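Before We Buy the Arm, We Should Buy the Practice Room

23 November 2018
By Ryan Inskip

Public bodies are being asked, with growing frequency, to consider robot arms for their kitchens, laundries and day centres. The sales visits are well prepared and the brochures are handsome. What is usually missing is a fair means of judging whether a given arm would manage the ordinary handling tasks of a given building before the contract is signed.

Stetinora, a software package now offered to councils and care providers, is intended to fill that gap. It is a simulated kitchen and utility area in which a virtual arm may be set to work on tasks chosen by the customer. Pollton has taken the package on trial since February, and I have had the benefit of its full use. My view is that it deserves support, with two conditions attached.

The case in favour is chiefly one of cost and patience. A licence is priced at £812 for each site. The trial of a physical arm, with insurance, floor space and a trained operator, would have consumed our whole budget for the year before a single cupboard was opened. In the simulated kitchen, an attempt may be repeated 60 times in an afternoon, and a failed attempt breaks nothing. Over the period of the trial we recorded 2821 attempts across all tasks. No department of ours could have arranged that number by other means.

There is also a benefit to staff, who are seldom consulted at this stage. Kitchen supervisors at our Lunlow site were able to sit at a screen, watch the arm approach a task and say plainly where it would be in the way. Several of their remarks have since been written into our specification.

The package allows the operator to view each attempt from the arm itself, looking out along the gripper. I would urge any purchaser to spend time with this view. The wider room view is agreeable to look at, but it hides small errors of alignment. The closer view shows them at once.

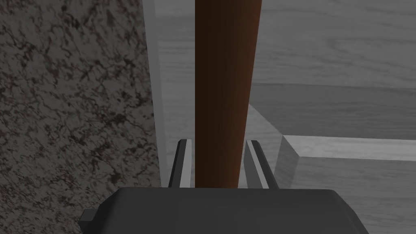
The gripper's fingers on either side of a brown rod, with a small gap at each, in a simulated setting.

My first condition concerns surfaces. The stone and wood in these rooms are drawn with some care, but a drawn surface is no guide to grease, steam or a loose hinge. Stetinora should state clearly, in the contract and on the screen, which physical properties are modelled and which are only for appearance. At present the manual devotes one paragraph to the matter, and it is a vague one.

My second concerns the results themselves. The competing package, Toma, releases a full record of every attempt to the customer. Stetinora supplies a summary — a single score for each task — and charges £160 for the complete record. Where public money is to be spent on the strength of such evidence, the evidence should come with the licence.

Neither objection is fatal. I have recommended that Pollton renew for a further year, subject to written answers on both points, and that no physical arm be ordered until those answers are received.

Related items
Toma at Lunlow: notes on a first trial
What a handling specification should contain
Letters: robots in the day centre kitchen

Contact the editor | Copyright 2018, all rights reserved | Back to top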